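Help Board > Home > Bills and Meters

Wrong opening reading on electric, supplier won't budge, what now?

Posted by Brahim Mahrous
Brarkgate area

Quick one, hopefully. Moved into a small upstairs place on Flengate in March. Letting agent is Achari. They said the electric was with Zunix and all I had to do was ring up and give my name and the date.

Rang up, gave name and date. Gave a meter reading too, 3113, taken the evening I got the keys. Woman on the phone said lovely, thank you, read it back to me.

First bill comes. Opening reading 3000. With a little E next to it, which I now know means estimated. So they've charged me from 3000 and not 3113. Plus a standing charge that starts before my tenancy did. Total is just over £200 which for one person and a kettle seemed a lot.

Rang again. Told it would be "looked into". Rang again. Told the system had no reading from me. Rang again, different chap, said he could see a reading but it was "outside tolerance" so got thrown out, and the 3000 was put in instead. Why does 3000 beat a number someone read off the dial?? Nobody could tell me.
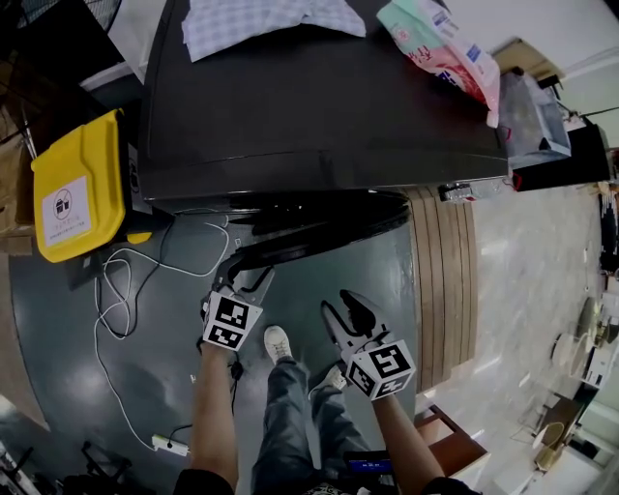 Anyway that was all weeks ago. I've kept the direct debit going because I don't want a black mark, but I've put it down to what I think I owe, and now there's a letter saying the account is behind. Letter is dated before my last phone call so they may have crossed.

Things I have:
Tenancy agreement with start date
Photo of the meter, my phone says 18:40 on the day, you can read 3113 fine
The check-in sheet from Achari, but the meter box on it is blank, they just didn't fill it in
A list of phone calls, not very good, some have no names

Things I don't have:
Anything in writing from Zunix apart from bills and the one letter
The previous tenant's name

The reason it matters isn't only the money. If I leave at the end of the year I don't want the same argument in reverse. And the unit rate isn't cheap. It's a plain old meter by the way, not a smart one, in a cupboard on the landing shared with downstairs. Two meters in there. I have checked the serial number and it's the right one, before somebody asks.

So: do I carry on ringing, do I stop paying, do I go to the agent, or what? Ta.

3 answers, oldest first

pollyinthepantry

Stop ringing. Seriously. Phone calls are where complaints go to die. Put it in writing, email is fine, and put the word COMPLAINT in the subject line. Until you use that word it's just a query and they can shuffle it about for as long as they like. Once it's a complaint it gets a reference and a date and somebody has to answer it.

Don't stop paying altogether. Pay for what you've used from 3113 onwards, plus standing charge from the day the tenancy started. Tell them in the email that's what you are doing and how you worked it out. Looks much better later if it gets that far.

What I'd put in, keep it short:

Account number
Date you became responsible
Opening reading 3113, photo attached
Meter serial number, and a photo showing the serial number as well if yours doesn't. go and take another one today if need be, it won't prove the old reading but it proves which meter
Please correct the opening reading and the start date and send me a new bill
Please confirm nothing gets passed to a collections firm while this is open

That's it. No life story. I wrote two pages once and the reply dealt with one sentence from the middle of it.

On the blank box on the check-in sheet: ask Achari anyway. They very often have the closing reading from the last tenant in the check-out report, which is a seperate document. If the last lot left at 3113 or a hair under, you're home and dry.

Oh and photograph the dial once a month from now on. I do mine when I put the bins out, first of the month, takes a minute. I've got years of them.
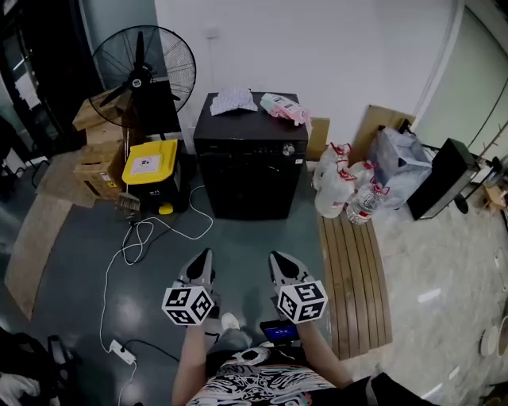 Dörte Dreßler: agree with writing in, but I would go to the agent first, before the complaint. I had the same thing with a different supplier. The estimate was only there because the landlord never told them the flat was empty in between, so the computer guessed. Once the agent sent over the check-out reading it was fixed in one email. Took me ages to find that out because I was busy being cross with the wrong people.

pollyinthepantry: fair. Do both the same day then. Neither one has to wait for the other.

Brahim Mahrous: thanks both. Have emailed Achari. Auto reply. Will do the complaint tonight after tea.

marrowfat_dave

Just change supplier. I did and never looked back. Life's too short

Brahim Mahrous: doesn't that leave the £200 sitting there though?

marrowfat_dave: suppose so yeah

Dörte Dreßler: please don't switch in the middle of this. A debt on the old account can hold the switch up, and then you have two firms using two different readings. Sort it, then switch.

old_gasman_retired

Read meters for a living until my knees went, so a bit from the other side.

"Outside tolerance" means the number didn't fit the pattern they expected. The system has a guess for what the meter should say on a given day, built from earlier readings, and if yours is too far off it gets kicked out. Usually for good reason, people read the wrong meter, or include the last red digit when they shouldn't, or get two figures the wrong way round. But if the earlier readings were estimates as well, then it's guess on top of guess and the true reading looks like the odd one out. I'd put money on that here. 3000 on the nose is a very tidy number for a real meter to be showing.

So ask them one thing in the complaint: when was the last ACTUAL reading before I moved in, and what was it. They'll have it. On the bill history it'll be marked with an A or a C, A for actual and C for customer, or something along those lines, varies by firm. If the last real one was a good while back then their 3000 has nothing holding it up.

Also worth asking for someone to come and read it. A visit gives them a reading they can't argue with, and you can work back. Say you've used an ordinary amount each week since, and the visit reading minus that lands near 3113, well, there you are. Keep a note of your own for a couple of weeks so you have a weekly figure to show them. Same time of day, same spot, write it on the calender. 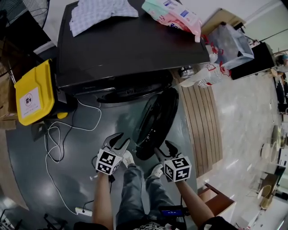

Does it matter that the meter cupboard is shared with the flat below?
Only for access. Make sure whoever comes has the serial number and reads the right one, and stand there while they do it if you can.

One more thing. The start date. You've been rather fixed on the reading, but the standing charge from before your tenancy is the easier one to win. Send the front page of the agreement, black out anything they don't need. The days before the start date are the landlord's to pay or the last tenant's, whichever it was, and Zunix can chase them. Get that one agreed in writing first. Once they've admitted one half of the bill is wrong they tend to be less stubborn about the other.

Don't agree to a payment plan on the full amount while it's in dispute. Lad on the phone may offer one and make it sound like a favour.

Brahim Mahrous: that's really useful, hadn't thought to ask for the last actual one. Complaint gone in, got a reference number ending 13 and an email saying someone will be in touch. Achari rang back as well, they think the check-out report is in the Brarkgate office, going to dig it out. Will post when I hear.

Dörte Dreßler: ask them to send you the whole report, with the photos. The typed number on mine was wrong and the photo was right.

Brahim Mahrous: will do

Thread still open. Log in to add an answer.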